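Ticket #2000: Label printer skips every other label after update
Product: Zarik desktop label printer
Opened: 13 April 2019
Status: Waiting on customer
Category: Printing / media / alignment

Original message

Hi there! I do the stock labels for Henríquez, we're a small mail-order shop (seeds, bulbs, garden twine, that kind of thing), and I've got a Zarik that has been a total sweetheart until I let it install the new firmware. Now it prints one label, feeds one blank, prints one, feeds one blank, and so on down the roll. The print itself looks great! Nice and dark, barcode scans first time. It's just wasting half my roll.

What I've got:
Labels are the small die-cut kind with a gap, not the continuous stuff
Connected by USB, no network
I print from Kustby, the inventory program, using the "Bin label, short" template
Same roll I was using before the update, it was about a third gone

What I tried before writing in:
Turned it off and on (of course)
Took the roll out and put it back in
Cleaned the little sensor window with a dry swab
Swore at it

Do I need to go back to the old firmware? I couldn't find a download for it anywhere on the site.

Update 1 from customer

OK, I did the calibration thing your auto-reply suggested, where you hold the feed button until the light blinks twice and let go. It spat out a bunch of labels and stopped nicely on a gap. Then I pressed feed once and got exactly one label. Pressed again, one label. So I got all excited and went back to Kustby, and nope, blank label after every printed one, same as before.

So the button is fine and the computer is not? I also ran the self-test page, and it says media type GAP, which sounds right to me. There's a line under that with "offset 12" and I have no idea if it's always been 12. I didn't touch it.

Update 2 from customer

More homework done! I printed a plain test label from the printer's own settings window, leaving Kustby out of it completely. No blank! Ran it a few more times to be sure and they all came out one after another like they should.

Then I made a brand new template in Kustby, just the word TEST in big letters, and that one printed fine too. So now I'm looking hard at my "Bin label, short" template. I opened up the page setup and the label height is a hair taller than the actual label. I measured with a ruler and it's off by roughly 2 millimeters. I would swear on a stack of seed catalogs that I never changed that, but my guess is the old firmware was forgiving about it and the new one sees the extra bit hanging over the gap and says well, I guess you wanted another label.

I fixed the height, saved, and ran a batch for the Griltivside order. Not one blank in the whole batch!! I was so happy I did a little dance by the packing bench.

Update 3 from customer

Spoke too soon, kind of. The skipping is gone, but now error 202 pops up on the screen when a job is long. Short jobs are fine. It finishes the label it's on, then sits there blinking until I open the lid and close it, and then it carries on right where it left off, so I'm not losing anything. It's just annoying when I've walked off to do something else and come back to a stalled printer.

The manual I have says the 200s are "media path" errors and then doesn't list this one. Is mine too old? It came in the box when we bought the thing last June. If there's a newer PDF, please send it over.

Things I've checked on this one: the lid clicks shut on both sides, the roll spins freely, and there's no glue on the roller that I can find. I haven't tried a fresh roll yet and will do that next.

You can leave the ticket open for now, and feel free to rename it, the title doesn't fit anymore.

Attachments (1)

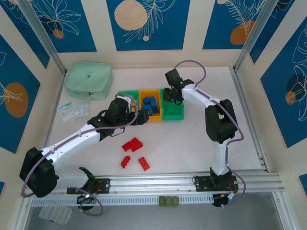

Three small bins in a row, green, yellow-orange, green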